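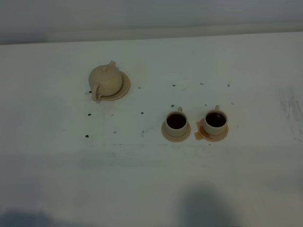 Bench notes > Planning > Arm purchase

Last updated: February

Went through the Gakero quote again before lunch. The arm costs what they said it would. The wrist force sensor is a separate line, the spare gripper pads are a separate line, and "commissioning support" is 150 an hour with no cap. I'd like that last one struck out or fixed before anyone signs.

Erkis came in lower, but they list repeatability only for an unloaded arm, and we pour. A full teapot on the end is the whole job. Asked them for loaded figures, got a brochure.

Spill catching: right now the saucer takes some and the tabletop gets the rest, see the right-hand cup. The Juntunen drip tray is 1027 with mounting plate. For a tray. I think we can bend one in the shop, but check the hole spacing on the table first.

Zoto vision package – not convinced. Their demo used clear glasses and blue water. We have beige cups on a white top with dark liquid nearly at the rim, and I want to see it find the level in that before we budget a cent. They offered 7 days' trial. Said we'd need a month.

To do:
– loaded repeatability from Erkis, in writing
– ask Gakero for a fixed commissioning price
– price 5 spare cup and saucer pairs, same set
– scuffs on the top: live with them or resurface? Zoto will blame them either way

Holding the order until the first two are answered.

3 comments | 0 shares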